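Descaling a kettle when the vinegar smell won't leave

Halldóra Kvaran
We moved to a place with very hard water in November and the inside of my electric kettle is already coated white. I boiled it with vinegar on Tuesday. Most of the scale came off, but now every cup of tea tastes faintly of pickles. I've rinsed it four times. The kettle is a Bruvetti, stainless inside, with a plastic window on the side that shows the water level. Is there something that works as well as vinegar without the taste? There's also a brown ring at the bottom that didn't move at all.

Annapurna Lobo
Citric acid. It's sold with the canning supplies and it has almost no smell. For a full-size kettle I use two level tablespoons in enough water to cover the scale, bring it to a boil, switch off and leave it for 20 minutes. Pour it out, wipe what's loose with a soft cloth, then boil one full kettle of plain water and throw that away too. A small bag costs less than a jug of vinegar and lasts me most of a year.

For the taste you have now, fill the kettle to the max line, boil it, let it stand with the lid open until it's cool, and dump it. Do that twice. Rinsing with cold water doesn't do much for the window, where the smell tends to hang on. Check the lid seal as well. Mine had vinegar under the rubber and I only found it when I pulled the seal out to dry.

The brown ring is probably iron and not lime. Citric acid should take it off, but you may need a second round. Don't use steel wool, it scratches the bottom and the scale grabs on faster afterward.

Deveck
just buy a new one every couple years, they're cheap. or get a filter pitcher

Su
I'm on well water that tests at over 300 ppm, so I do this every three weeks. Lemon juice works if that's what you have in the house, but it takes a lot of it and leaves bits behind. I gave up on it. The thing that made the most difference was emptying the kettle at night. Water sitting in there until morning leaves a line.

A filter pitcher helps some with the taste. It didn't stop the scale in mine.

Comments

Bidosow: Did the citric acid and the ring came off on the second try. Thanks Annapurna.

Halldóra Kvaran: Same, tea is back to normal. The seal was the problem. 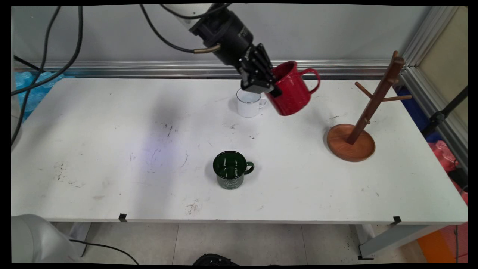
Can the same citric acid mix be used to get tea stains out of mugs?
It works on the chalky film, but brown tea stains come off better with a paste of baking soda and a little water, rubbed on with a damp cloth and rinsed.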